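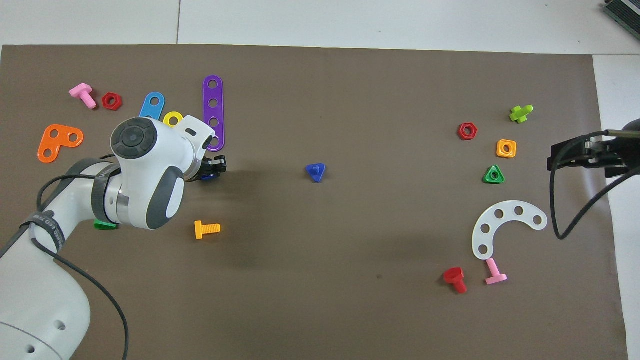

Getting candle wax out of an old wool rug?

Posted by hingate_knitter, 10/29/22

Hi all! I finally have my grandmother's wool rug on the floor (brown, flat weave, she always swore it came out of the Nunside mill in 1865, and I choose to believe her). I love it so much! Four days in, I knocked a red candle over and there's a patch of wax the size of my palm. I've picked off the crumbs with my fingers and stopped there. Can I iron it, or will I wreck it? Guests are coming in December and I'd love to show it off.

mossandtwine

Oh, you can so do this! Put a bag of ice on the patch until the wax goes brittle, then crack it and lift the bits with the back of a spoon. Vacuum. Next lay plain brown paper on top (no printing on it, the ink will transfer!) and go over it with the iron on low, no steam, a few seconds at a time. Move to clean paper whenever you see a greasy spot. I did a hall runner this way and went through 29 sheets, so have plenty.

The red dye is a separate job. Dab with a little rubbing alcohol on a white cloth, but try a hidden corner first. Old dyes can run, and brown ones are sneaky about it.

chu_lane_69

just ice and a butter knife, worked on my carpet. mine was nylon though

rugs_and_rain

Agree with the ice and paper. Skip the knife on a flat weave, you'll snag it. If the rug really is that old I'd take it to a cleaner for the red part. Endance on the Hingate road did a beautiful job on my kilim, and they let you stay and watch the test patch, which I loved. Please post how it comes out!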